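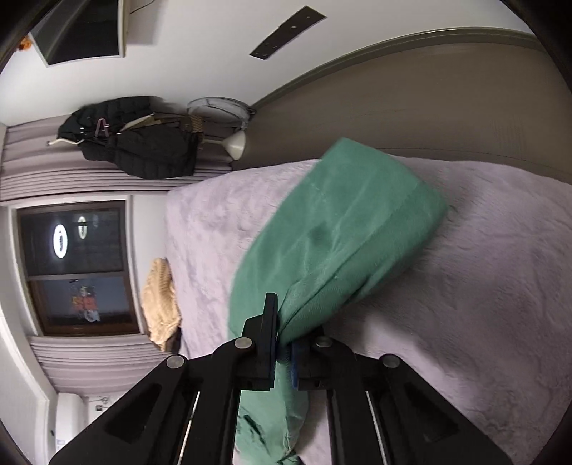

The green pillow on the bed in Setareh Sharifi's room, with the coat rack and lamp behind it.

Setareh Sharifi makes her bed before she makes tea. She has rented the same room in Estow for 14 months, and the bed takes up most of it.

"If the bed is a mess, the whole room is a mess," she says. "There isn't enough floor to hide it."

I went to see her on a Monday in November, for our series on how people live in one room. She works evenings at the front desk of a dental office and does her tidying in the morning. She starts with the pillow. It is a teal-green one with a satiny cover, and it has begun to fray.

"I bought it when I moved in," she says. "I keep meaning to sew it up. I have the thread. I have three colors of thread, and none of them is that green."

The satiny cover slides on most sheets, she says, but the lavender-gray blanket under it is plush enough to hold it in place. She shakes the blanket out once a week and washes it once a month at the laundromat on Vahidi Street, where the big machines are. The pale yellow knit blanket stays folded at the side of the bed until the nights get cold. It came from her aunt, Elaheh Pakzad, who also gave her the rule about folding.

"She told me to fold it the same way every time, or the corners go," Sharifi says. "I don't know if it's true. I do it anyway."

The upholstered headboard was already there. Her landlord, Abbas Ahmadpour, offered to take it out, and she asked him to leave it. She reads in bed and likes something soft to lean on. She brushes it down with a dry clothes brush, mostly along the top, where the dust settles.

There is no closet. Her coats go on a rack beside the headboard, and in winter that means two black puffer jackets pressed up against each other.

"They take up as much space as a person," she says. "In summer I put them in bags under the bed. Then the rack looks like it belongs to someone very organized."

I asked whether she would move the fan out of that corner. She thought about it.

"Where would it go?" she said. "I tried it by the door and I kicked it every night. It's fine there – I need it again in May."

She would like a bigger place at some point, with a closet and a second chair. For now the next job is the pillow. A friend at work, Saeed Esfahani, has promised to look for the right green thread the next time he visits his mother.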